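I own exactly one gown that deserves the word, and I've spent more hours looking after it than I ever have wearing it. It's a floor-length column, gold sequins on a silk mesh, bought secondhand at Van Dusen in November for $800 when I had no business spending that. Since then people keep asking me how to store, clean and mend the fancy stuff, so I'm putting my tips in one place. Most of this works for bridesmaid dresses, prom dresses, beaded jackets, your grandmother's dance costume, whatever you've got in the back of the closet.

## First, get it off the hanger

Beads are heavy! My gown weighs more than my winter coat, and all of that weight was pulling on two skinny shoulder straps the whole time it lived at the shop. By the time I got it home the mesh had stretched enough that the hem dragged on one side. If your dress has any real beading on it, lay it flat.

I use a long archival box from Betoneo, the 73-inch one, so there's only a single fold at the knee. Put a fat roll of acid-free tissue inside that fold so it can't turn into a crease. Then more tissue in the bodice, loosely, like you're stuffing a gift bag. I refold mine in a slightly different spot every spring (okay, every spring I remember).

Skip the plastic bag from the dry cleaner. It traps damp, and metallic finishes really don't like damp. An old cotton sheet, washed without softener, does the job for free.

## Give yourself somewhere clean to work

Before I unpack a gown I sweep, then I wipe, then I go over the whole area with a damp microfiber cloth and let it dry. A long skirt finds every crumb and dog hair in the room, and tulle is the worst for it. Take your rings off too, and anything on your wrist with a clasp.

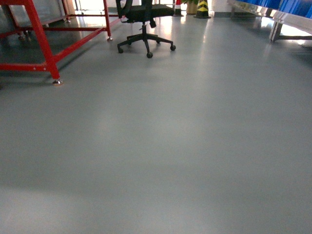

Spread a white sheet under everything while you're at it. A dropped gold bead shows up right away on white cotton, and you can just gather the corners at the end and tip your strays into a jar. I keep that jar forever. Vintage sequins are nearly impossible to match, and I've raided mine more times than I can tell you.

## Loose beads and sequins

You want to catch these early — one broken thread can let go of a whole row. Every time I take the dress out, I run my fingertips very lightly down the seams and along the neckline, feeling for anything that wobbles.

What's in my kit:

- Size 10 and size 12 beading needles, and plenty of them, they bend if you look at them wrong
- Polyester beading thread in gold, ivory and black
- A Warnero needle threader, the kind with the hooked end
- Small sharp scissors that never, ever touch paper
- A shallow dish lined with felt so nothing bounces

Work from the wrong side. Anchor your thread in a seam allowance or under a bead that's still solid, take two tiny backstitches, pick up the loose one, and go back down right where you came up. Knot off every few beads. It's slower, but if a thread snaps later you lose three and not thirty.

If you've got a run of broken chain stitch with a tail hanging out, don't pull it. Please don't pull it. Thread the tail through a needle, bring it to the back and tie it off there.

I used to dab glue on loose sequins and I'm sorry to say it shows. It goes yellow, it stiffens the mesh, and on dark fabric you get a little halo.

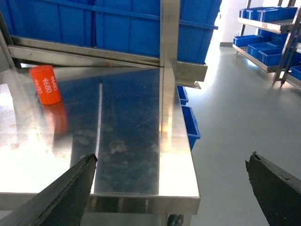
## Getting makeup off a neckline

Foundation is my number one problem. I do all of this on an inside seam first, and if any color comes off, I stop and pay a cleaner who knows beading.

1. Let it dry completely. Rubbing wet foundation pushes it further in.
2. Lift what you can with the dull edge of a butter knife.
3. Put a folded white cloth behind the stain.
4. Dab with a cotton swab and one drop of clear dish soap in cool water, moving from the outside in.
5. Blot with plain water, then with a dry towel. Leave it flat, away from the sun.

For silk I go even easier, barely damp, and I'd leave anything bigger than a quarter to a professional. Perfume and hairspray go on before the dress does. Some sequins lose their color from alcohol, and I have a dull patch near the left armhole to prove it.

## Wrinkles

Steam the lining, from the inside, with the steamer held well back. Some plastic sequins curl up with heat and they do not uncurl. I hang the dress in the bathroom for 16 minutes after a hot shower, well away from the spray, and most of the creases drop out by themselves. The Pullivura travel steamer is fine for plain satin hems, but I wouldn't take it anywhere near beading.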